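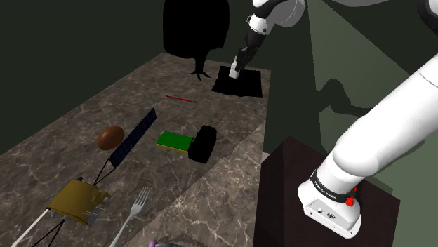 ## Caring for Marble Counters and Tabletops

Issued by the Fircombe Housing Office, Interior Upkeep Section. Revised 11/3/99.

These instructions apply to residents of Fircombe buildings in which marble has been installed in the kitchen, entry hall or shared dining room. They cover routine cleaning, the treatment of stains and the yearly sealing of the stone. Residents with granite or tile should request Sheet 7 from the office.

### Before you begin

Marble is soft and reacts with acid. Vinegar, lemon juice, wine and most bathroom cleaners will leave a dull mark, known as an etch, within minutes. An etch is damage to the surface itself and cannot be washed away. A stain is color that has soaked into the stone, and it can usually be drawn out.

You will need:

- Two soft cotton cloths
- Dish soap with no citrus additive
- Baking soda
- Plastic food wrap and masking tape
- A plastic scraper
- A sealer labeled for use on marble

Do not use scouring powder, steel wool or bleach.

### Daily cleaning

1. Remove crumbs and grit with a dry cloth. Grit left under a damp cloth will scratch the polish.
2. Add a few drops of dish soap to a bowl of warm water.
3. Wipe the surface with a wrung-out cloth.
4. Rinse with clean water and dry at once.

Spills should be blotted. Wiping spreads the liquid over a larger area.

### Removing a stain

Identify the stain before treating it. Oil leaves a dark patch with soft edges. Coffee, tea and fruit leave a brown or pink mark. Rust is orange and generally follows the outline of the metal object that caused it.

For oil:

1. Mix baking soda and water to the thickness of peanut butter.
2. Spread the paste over the stain and slightly past its edges.
3. Cover with food wrap and tape down all sides.
4. Leave in place for one full day.
5. Take off the wrap and let the paste dry completely.
6. Lift the paste with the plastic scraper, rinse, and dry.

A deep stain may need the treatment three or four times. If there is no change after the second attempt, wait a week before trying again, as the stone may still be holding water and will look darker than it is.

For coffee, tea and fruit, follow the same steps but replace the water with hydrogen peroxide of the strength sold in drugstores. Peroxide can lighten dark marble. Test it first in a spot that is out of sight.

Rust should not be treated by residents. Report it to Jin-sol Ham at the office, extension 302.

### Testing and renewing the seal

Sealer slows the entry of liquids and does not prevent etching. Test the seal each September.

1. Place a spoonful of water on the clean, dry surface.
2. Wait 25 minutes.
3. Wipe the water away and look for a darker spot.

If the stone has darkened, the seal should be renewed. Wash the surface and allow it to dry overnight. Open a window. Apply the sealer in a thin, even coat and remove the excess within the time printed on the container. Sealer that dries on top of the stone forms a haze, which can often be loosened by wiping with a little fresh sealer and buffing immediately.

Do not place food directly on the surface until the drying period on the label has passed.

Tabletops in the Narard building were refinished with a matte surface and take up sealer faster than polished stone. Allow almost 50 percent more product for these.

### Etches and chips

Light etching on polished marble may be reduced with marble polishing powder and a damp cloth, worked in small circles. Matte surfaces should not be polished, as a shiny patch will result. Chips, cracks and loose edges are to be reported in writing. Keep any broken pieces in an envelope marked with your unit number; a clean break can frequently be glued back with little trace.

Requests for repair are handled by Myung-ja Koo. Forms are kept in the tray outside the office door and may be returned to the same place.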